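Home Tickets Datasets Runbooks Status
Search tickets Go Advanced

Suture set: wrist camera and arm log out of step on part of the June recordings

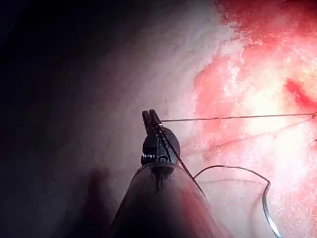
Opened by: Mairéad Scanlon
Project: Pellby
Component: Relano recorder
Priority: High
Status: Resolved

Problem

Training on the needle-handling examples stalls early. The loss on jaw open/close stays flat while the loss on arm position drops as expected. When I play back the bad episodes next to the arm log, the log says the jaws have closed while the wrist video still shows them open. The video is late. I measured it at 12 frames on the first episode I checked and got the same number on the next few.

There are 740 episodes in the set. The checker flags 63 of them. All 63 were recorded on station 2.

Steps to reproduce

Load any flagged episode in the Duggan viewer. Turn on the jaw angle overlay. Step to the first grasp of the thread and compare the overlay with the picture.

What I tried

Restarted the Relano service on station 2 and recorded a short test. Same lag.

Swapped the capture cable with the one from station 1. No change on either station, so I put them back.

Turned off the preview window during recording. The lag got smaller but did not go away – this was the first useful hint.

Looked at where the time stamps come from. Station 1 stamps each frame when it arrives at the capture card. Station 2 was stamping frames when they were written to disk, after the encoder. The arm log is stamped on arrival at both stations.

Cause

Station 2 was rebuilt in June from an old Tostum install image. That image has the setting stamp_at_write turned on. The option is not shown on the recorder settings page and has to be changed in the config file.

Fix

Set stamp_at_write to off on station 2 and restarted the recorder. Recorded new test grasps and checked them by hand. Jaw angle and video now agree to within one frame.

For the old episodes I shifted the video stamps back by 12 frames and ran the checker again. All but 2 passed. Those have dropped frames in the middle of a throw, so a fixed shift can't repair them. I moved them to the rejected folder and left the raw files in place.

Labels

Thread-held and needle-held labels were drawn on the video, so they moved with it and do not need to be redone. Jaw state labels were filled in from the arm log and are also fine. Please don't run the relabel script on this set.

Still open

The checker only runs when someone starts it. I would like it to run at upload – separate ticket to follow.

Closed Friday, October 9, 2020. Reopen if the lag shows up on any new station 2 recording.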